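Clasordale Sewing Room Moves Pouch Orders to a New Finishing Area

CLASORDALE – The Hettiarachchi sewing room has opened a separate finishing area for its fabric pouches, after a spring in which orders from schools and gift shops ran well ahead of what the old back room could handle.

The new area went into use in August. It takes over the last steps in the work: trimming threads, checking seams, pressing, and packing for shipment. Cutting and sewing stay on the ground floor, where the company has nine machines.

Until this summer, finished pouches were checked at the end of the cutting bench. When a roll of cloth came in, everything on the bench had to be cleared and stacked on chairs. Orders got mixed up twice in the spring, and one customer received a carton of plain pouches meant for another town.

"We were moving the same pile four times a day," said Brian Nzioka, who manages production. "I wanted a place where a pouch could be laid flat and looked at properly, and then go in its box."

Pouches are now packed 20 to a carton. Each carton gets a paper slip with the order number and the initials of the person who checked it. The largest order so far under the new arrangement was 59 cartons for Vident, a stationery wholesaler that has carried the flat pouches for two years. A smaller order for Steron is due to go out at the end of the month.

The company sells the flat pouch in plain and patterned cloth. Plain colors used to be the bigger seller, but patterned ones have passed them this year, and Nzioka said checks and stripes also take longer to inspect.

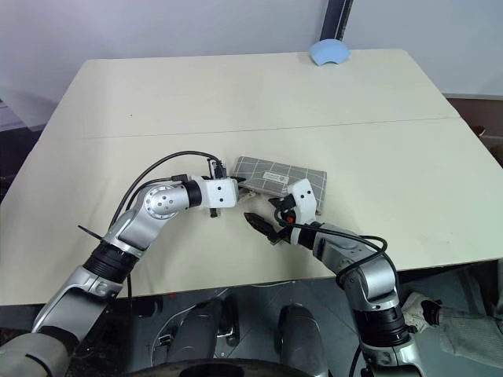
Checked cloth shows up a crooked seam faster than anything else the sewing room makes, and Nzioka said most of the pouches sent back for resewing are checks. The lines have to run straight along the edges, and the label on the front has to sit square to them. On the light gray pouch with the white grid, the label is a small white rectangle with dark printing and an emblem, so a slight tilt is easy to spot. Pouches that fail go back downstairs the same afternoon.

Hettiarachchi plans to add a second pressing station before the winter orders begin. A short run of 50 pouches in a heavier cloth will also be offered at the shop counter, which is open until 5 p.m.

Contact the newsroom | © Clasordale local news. All rights reserved. | Back to top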